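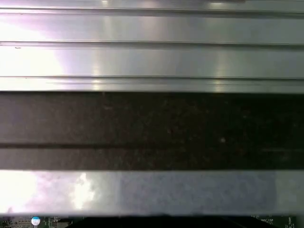
Replacing the Processor in a Desktop Workstation

Category: Hardware Maintenance | Workshop Guides

This guide sets out the procedure for removing and refitting a processor in a desktop computer of the kind used in staff offices and teaching rooms. It applies to boards on which the contact pins are in the socket and the processor has flat pads underneath. Staff who have not carried out the work before should be accompanied by a colleague who has. The procedure was revised in November by Anitha Amin and Ajith Arumugam of the Asach workshop.

Before starting

Confirm that the replacement processor is listed as supported for the board, and that the system firmware is recent enough to recognize it. Firmware updates must be completed while the old processor is still in place. Record the asset number on the job sheet.

Shut the computer down, switch off the power supply at the rear, and disconnect every cable. Hold the power button for 10 seconds to discharge what remains in the supply. Lay the computer on its side on an antistatic mat and put on a grounded wrist strap.

The following should be within reach:
- a Phillips screwdriver, size 2
- isopropyl alcohol and lint-free cloths
- thermal paste
- the protective socket cover supplied with the board, or a clean spare
- a lidded tray for the processor

Removing the cooler

Unplug the fan lead from the board. Loosen the cooler screws a few turns at a time, working diagonally, until all are free of their threads. Old paste can hold the cooler firmly. Twist it gently from side to side until it releases, and do not lever it with a screwdriver. Set the cooler down on its side so that the contact face touches nothing.

Clean the contact face with a cloth dampened with alcohol. Paste left in fine grooves or machining marks may be lifted with a second cloth folded to a point. Blades and abrasive pads are not permitted.

Removing the processor

Press the retention lever down and slightly outward to clear its catch, then raise it fully. Open the load plate. Some sockets have two levers, and the order of release is normally marked on the plate or given in the service manual. Hold the processor by two opposite edges and lift it straight up. It should come away without resistance.

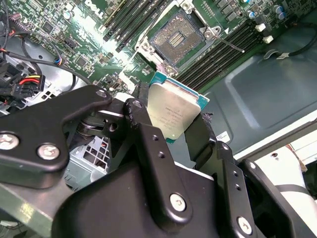
Keep the processor clear of the board while the socket is exposed. The gold pins are easily bent, and a part dropped even a short distance can make the board unusable. If the replacement is not going in at once, fit the socket cover.

Fitting the replacement

Check the socket under a good light. The rows of pins should look even from every side; a pin that reflects light differently from those next to it may be bent, and the board should be referred to Rekha Lobo before any further work.

Match the notches on the edges of the processor with the tabs in the socket, and the corner triangle with its mark. Lower the processor flat. It must settle under its own weight – if it rocks, lift it out and check the alignment again. Close the load plate and return the lever to its catch. Firm pressure on the lever is normal.

Apply a small amount of thermal paste to the center of the metal heat spreader, lower the cooler squarely, and tighten the screws in the same diagonal pattern. Reconnect the fan lead.

Testing

Reconnect power, a display and a keyboard. Enter the firmware setup and confirm that the processor name and the full amount of memory are shown. Missing memory often points to poor seating or a bent pin. Leave the computer running under load for 50 minutes, note the highest temperature on the job sheet, and return the old processor to stores in its tray.

Shares: 33 | Comments: 10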